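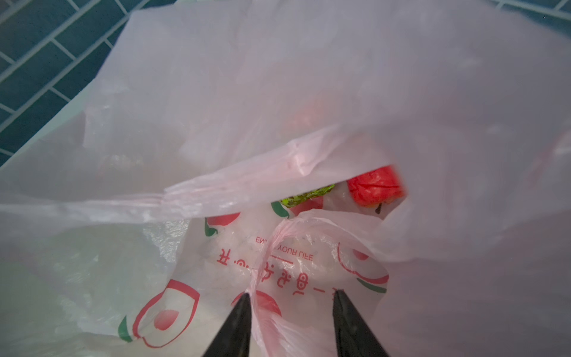
Fig. 4: A printed bag inside a larger pink plastic bag

Section 4. Moving saved games to another computer

Use this section if you already own Stivitville on one computer and want to keep playing from the same point on another. You need your Kuvent account name, your password, and a USB drive with at least 800 MB free. If you bought the boxed edition from Jernix, register the game first (see Section 2).

4.1 Before you start

1. Open Stivitville on the old computer and finish or leave any mission you are in. Missions in progress are not saved.
2. Go to Options, then Profile, and write down the profile name exactly as it is shown, including capital letters.
3. Quit the game. Wait until the Kuvent icon in the task tray stops turning.
4. Right-click the icon and choose Exit.

Caution: Do not copy save files while the game or Kuvent is running. The files may be incomplete and the new computer will refuse to load them.

4.2 Copying the files

1. Open your Documents folder, then Jernix, then Stivitville.
2. Find the folder called Saves. Each profile has its own folder inside it.
3. Copy the whole Saves folder to the USB drive.
4. Eject the drive before you remove it. 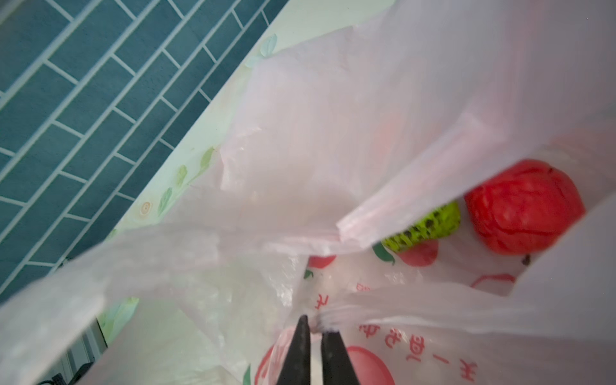

The Saves folder holds up to 16 slots for each profile, plus one autosave. Slots 1 to 9 appear on the first page of the Load screen and the others on the second. The game does not check what else is in the folder. Like the large white plastic bag with its mouth open, it will take whatever is dropped in, so screenshots, old patches and renamed copies should be moved out before you transfer it. A folder with more than 1000 files in it can make the Load screen very slow to open.

4.3 Installing on the new computer

1. Install Kuvent and sign in with the same account.
2. Choose Library, then Stivitville, then Install.
3. Start the game once and create a profile with the name you wrote down in 4.1.
4. When the main menu appears, quit the game and exit Kuvent.
5. Copy the Saves folder from the USB drive into Documents, Jernix, Stivitville. Choose Replace when asked.
6. Start the game and open the Load screen.

Note: If Kuvent asks which saves to keep, choose Local Files. Choosing Online Files puts back the empty profile you made in step 3.

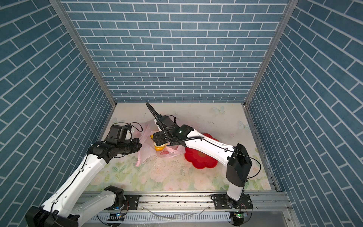 The same steps work for the Escobar expansion, but the expansion must be installed before you copy the folder. Saves made with Escobar do not show on the Load screen of the base game. They have not been deleted, and will show again when the expansion is installed.

4.4 If a save does not load

"Profile not found": The name does not match. Check the capital letters and any spaces at the end.

"Newer version": The old computer had a later update. Choose Library, Stivitville, Check for Updates.

Slots are grayed out: The files were copied as read-only. Right-click the Saves folder, choose Properties and clear the Read-only box.

Keep the USB copy until you have loaded and saved at least once on the new computer. For other messages, write to Biljana Gashi at Jernix player support and include the profile name and the full text of the message. Do not send your password.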